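3.2 Materials and sorting conditions

Play sessions took place in the activity rooms of two preschools in Prarton and one in Vavano. Each child attended 9 sessions between November and the end of the spring term. All three rooms had a low table, two small chairs and a shelf where finished work could stay until pick-up time.

The bricks came from a single stock of 700 pieces. Before each session they were divided into two kinds of supply. In the sorted condition, the bricks were set out in shallow trays by color. In the mixed condition, they were tipped out at the far side of the work surface, and the child had to search for each piece. Earlier work by our group (the Dovex study) used only sorted trays, and we suspected that this had made the children's building times look shorter than they would be at home.

Children built on a studded baseplate in both conditions. Loose bricks were kept off the plate at the start, so that any brick on it at the end could be treated as placed by the child.

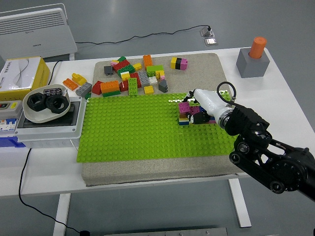
Figure 3. Green baseplate with a small stack at the right and unsorted bricks on the foam pad behind it.

Foam was put under the baseplate after the pilot sessions. On a bare table the plates slid when a child pressed down hard, and dropped bricks were loud enough to distract the other pair in the room. Teachers also asked for it.

Sessions lasted 13 minutes. The adult read the same short prompt each time ("Can you make something tall?") and then answered only direct questions. If a child stopped building and did not start again after one reminder, the session was ended and scored up to that point.

Stacks were scored for height in bricks, number of colors used and number of overlapping joints. An overlapping joint was counted when a brick rested on studs belonging to two different bricks below it. We followed the rules in the Zeng block scale for leaning and partly attached pieces, except that a brick held by a single stud was scored as attached.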